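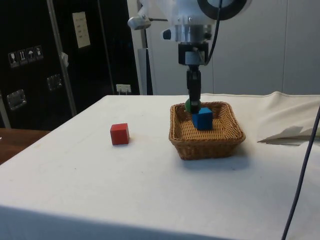 Small Rituals, Large Occasions: New Reading Group on Everyday Superstition

The Nyaga Society for Custom and Belief will open a reading and discussion group this March on the subject of everyday superstition. The group will meet at Rerier House in the upper reading room and is open to members and to registered guests. It continues the work begun last year under the heading of household custom, which drew 138 written contributions from members and their families.

The contributions have now been sorted and transcribed. Members who sent material will recall that the Society asked a single question: what do you do, or avoid doing, although you could not defend it if asked? The replies came from a wide range of ages and occupations. Many described habits learned from a grandparent. Others concerned practices that the writer had begun alone, often before an examination, a journey or a medical appointment, and had never mentioned to another person.

Salt was the most frequent subject. Writers differed on whether spilled salt should be thrown over the left shoulder at once or only after the meal, and one family reported a long disagreement over whether the rule applies outdoors. Umbrellas opened indoors and shoes placed on a table also appeared often. Several members noted that they observe the rule about shoes even when the shoes are new and still in the box, and that they would feel uneasy correcting a guest who broke it.

Less expected was the number of replies about thresholds. Members wrote of never handing an object across a doorway, of sitting for a moment before leaving on a long trip, and of turning back for a forgotten item only after looking in a mirror. Relu Ciobanu, who edits the Society's papers, has drawn these replies together in a short essay that will be the first text read by the group. The essay compares the doorway customs with those kept on stairs and bridges and asks why places of passage attract so many rules.

The essay takes no position on whether such customs work. It is concerned with when people turn to them. A person who would never carry a charm to the grocery store may carry one to a job interview. The same person may knock on wood in the middle of a sentence without pausing, and would be surprised to be reminded of it a minute later. Mr. Ciobanu suggests that two kinds of custom are at work: those which belong to occasions, and those which have become part of ordinary speech. Members may wish to consider whether the division holds for their own habits. 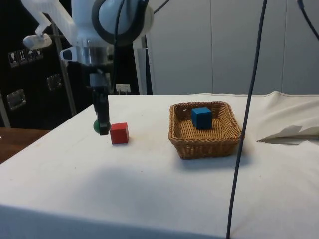

Belief and Custom

Program of the reading group

The opening meeting will be given over to the threshold essay and to a selection of the original replies, read aloud with the names of the contributors removed. The second meeting will take up luck and games of chance, including the habits of card players and the seating preferences of people who watch sports at home. A member has offered a set of family letters in which the same chair is defended over many years as the only one from which a home victory can be seen. Copies will be made available at the reading room desk.

Later meetings will turn to work. Actors, sailors and miners are well represented in the published literature, and the group will use the Society's own holdings where possible. The secretary would especially welcome material on occupations that are seldom discussed, among them baking, dentistry, bus driving and bookkeeping. A contribution need not be long. One of the most useful replies received last year was a postcard that read, in full, "I never say that it is quiet."

Each meeting will begin at 7 p.m. and close by 9 p.m. Places are limited to 17 so that all present may take part in the discussion. Members who are unable to attend may ask to be sent the readings and may return written comments, which will be kept with the papers of the group. There is no charge to members.

The Imier Collection

The Society is pleased to report that cataloging of the Imier Collection has been completed. The collection consists of 300 printed items, chiefly almanacs, dream books and household manuals, and was received in good order. Several of the almanacs contain notes in pencil by former owners. One owner marked each day described as unlucky and then recorded the weather, making no other comment. Another copied out the same cure for hiccups in 2 different volumes, with small changes in the wording.

The items may be consulted in the reading room by appointment. Requests should give the catalog number and the name of the reader. Pencils only may be used at the tables, and bags should be left at the desk.
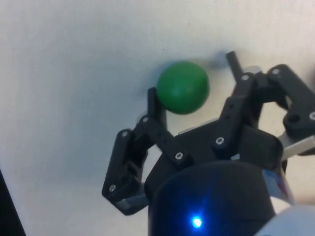

Readers should also note that the dream books are arranged by the first word of the title and have not been indexed by subject. Anyone looking for a particular dream will need to search volume by volume. The loss of teeth, the missed train and the house with an additional room are found in most of them, though the interpretations seldom agree. In one manual the missed train foretells a marriage, while in its near neighbor on the shelf it is a warning against lending money.

Work on a subject index may be considered when the transcription of last year's replies has been fully checked. Members with experience of indexing are invited to write to the secretary.

The Faltenetti Lecture

This year's Faltenetti Lecture will address the naming of lucky and unlucky numbers in street addresses, hotels and office buildings. The lecturer will discuss how builders and owners have dealt with numbers that tenants prefer to avoid, and how the residents of such addresses speak of them afterward. The text will be printed in the Society's papers in the usual form.

Members living at an address that was renumbered, or on a floor that goes by a different number from the one a visitor would expect, are asked to send a brief account to the secretary before the lecture. Accounts may be handwritten. Please state whether the Society may quote from them, and whether the street should be named.

Requests for places in the reading group should be left at the desk in Rerier House or sent by mail to the secretary at the same address.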